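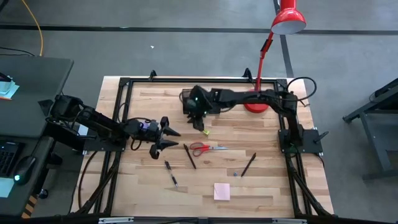 How to Test a Two-Arm Setup on Desk Clearing

Posted 12/26/21 by Mwanahawa Owino

Clearing a desk is a fair test of whether a machine can do a household chore yet. The objects are small, the shapes differ, and the person who owns the desk already knows where everything should go. This page covers the procedure we use at Walenell for a bench with two arms and two-finger grippers. It assumes both arms are calibrated and that you can replay a recorded motion.

1. Choose the items

Use things that belong on a desk: pens, scissors, a sticky note, a lamp. Include at least one flat item and one that is heavier at one end. Leave the lamp standing on the table during the run. An arm that can only work on a bare surface is of little use in a home.

2. Scatter them

Put the items down by hand at different angles. Do not line pens up with the grippers. Idrisa Mwakalinga wrote our layout sheet, and it requires one pen within a hand's width of the scissors, which forces the planner to choose an order.

3. Set the limits

Mark the lamp as a fixed obstacle, with clearance for the stem and head as well as the base. Start with gripper force at the lowest setting that holds a pen when the arm stops suddenly. Check that the cable loops have slack at full reach.

4. Assign the work

Split the tabletop down the middle and give each arm its own half. Allow only one arm at a time into a shared strip along the center line. Handing an item from one arm to the other can wait until single picks are reliable.

5. Run and score

Allow 900 seconds per run. An item counts as cleared when it is in the tray and the gripper has let go. Log drops, second attempts and any contact with the lamp separately — a combined score hides which of these is the problem.

What to expect

Our December series had 118 picks. Pens were the easy part, with almost 8 in 10 lifted on the first attempt. Scissors were slower. The fingers close well on a handle loop, but the blades swing as the tool comes up, and a tray with high sides catches the tips.

The sticky note was the worst item. Two rigid fingertips cannot get under paper lying flat on wood. Sliding it to the table edge and pinching it there worked in 2 runs, with the slide programmed by hand. Salvador Pinheiro is trying a thin scraper tip from Denditz; results will go on the Flonbridge page.

A person clears the same layout in well under a minute. For now the setup can do part of the chore, slowly, with an operator near the stop button.

Troubleshooting

Pen rolls away on approach: lower the gripper fully before closing, and close at half speed.

Arm stops near the lamp: the clearance zone is probably too wide. Reduce it in small steps and repeat the run without items.

Scissors twist in the grip: move the grasp point closer to the pivot.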